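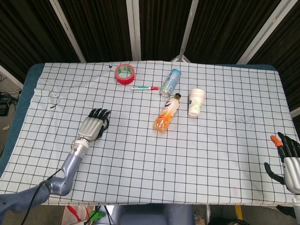
How to test if a robot can clear your table: a small home and workshop method

Many people ask me if a machine can already do the chores. My answer is to give it one chore and write down the result. This page explains the test I use for clearing a table. You can do it with any two-handed robot you are allowed to use, or with a single arm if you skip step 6.

I prepared the method with Abrehet Degefa, who repairs packing machines at Guster. She insisted on the score sheet.

What you need

A table, and a cloth with a printed grid
Five common objects of different shapes
A box or bin
Paper for the score
One person near the stop button

Step 1. Put the cloth on the table

We use white cloth with black squares. The squares let you return every object to the same place for the next trial. Pull the cloth flat. If there is a fold, a finger will find it.

Step 2. Choose the objects

Take things which are really left on tables. Our set is a roll of red tape, a marker pen with a red cap, a drink can, a plastic bottle with some orange drink and a paper cup. They look easy, but each one asks for a different grip.

The tape lies flat, so the hand must take it by the outside or put a finger in the hole. The pen is thin and close to the cloth. The can is lying on its side and so is the bottle, and the liquid in the bottle moves when it is lifted. The paper cup stands upright and it is the one that gets crushed.

Step 3. Write the rules before you start

Decide what is a success. For us, the object must be inside the box and not damaged. A crushed cup counts as a failure even if it arrives. Decide also how long you will wait. We allow 82 seconds for one object, a number that comes from our first tests at Trultbridge and has no deeper meaning.

Step 4. Do one object at a time

Start with the can, then the bottle, the tape, the cup and last the pen. Do not help with your hand. If the robot pushes an object off the table, write "dropped" and continue.

Step 5. Do all five together

Now the objects are neighbors, and the difficulty grows. On our table the pen is close to the tape and the cap of the bottle is near the can. Fingers that go for one thing may touch the other.

Step 6. Let both hands work

Watch if the hands wait for each other. Mwende Athumani suggested to note every time when one hand blocks the other, and I now think it is the most useful line of the sheet.

Step 7. Repeat

One good trial is only a nice video. We do 200 trials for each setup. If you have less time, do 19 and say so when you share the result.

How to read your results

In our last series the can and the bottle went well, the tape was acceptable, and the pen was still bad. A person clears the same table in a few seconds while talking about something else. So for the kitchen I would say: not yet. For a workbench, where the same parts come in the same place, I am more optimistic, and Abrehet is less.

If you try the test, please send me your sheet, also when the result is poor.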